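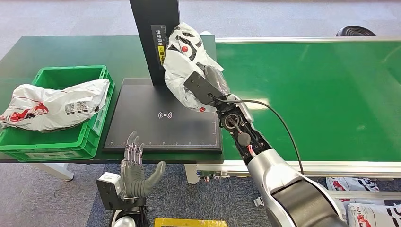

Talk notes, Jorngate shop night. Twenty minutes if I don't get started on cable routing.

OPENING
Thank Noel Sarmiento for the projector and for the extension cord it lives on. Say name. Say this is a parcel sorter built in a shared workshop by people with day jobs. Wait for someone to ask why. Carry on regardless.

THE SETUP
Green table, scanner, crate, conveyor. The plan on paper: bag comes out of the crate, gets scanned, goes onto the belt. The paper made it look like a weekend. It has been 56 weekends.
Call the project Kimasov at least once so people can find the notes on the shop drive.

WHY BAGS
Boxes are polite. They have sides. A plastic mailer has opinions, and it changes shape each time you pinch it. We tried boxes for a month, got smug, then switched.

GRIPPER
Flat black gripper on the right arm, with a soft pad. Pads are a consumable, like coffee. Left side has the hand with fingers, which visitors want to shake. Please don't let them.
Story about the first pads and the glue (keep it short, Castillo is in the room and it was Castillo's glue).

SCANNING
Crumpled bag, folded code, no read. First fix was more light. Second fix was less light. Third fix was turning the bag and trying again, and we're still on that one. Limit is now three tries, then it goes in the "human" pile.
Log has 2000 attempts in it. The first 1000 I'd like to be buried with.

WIRING
Wrist is open, boards and red and black wires out where you can see them. The cover exists. It's in a drawer at Workari with its four screws, and we take it off so often that putting it on felt like theater.
Cable loops up over the wrist — leave slack, then leave more. Slide with the snapped connector goes in at this point.

MONEY
Belt was 130 dollars, secondhand, heavier than the seller let on. Skip the rest of the budget if my wife came.

QUESTIONS
Likely one: is it faster than a person? Nearly, if the person is also eating lunch.
Unplug before packing up. Take the crate home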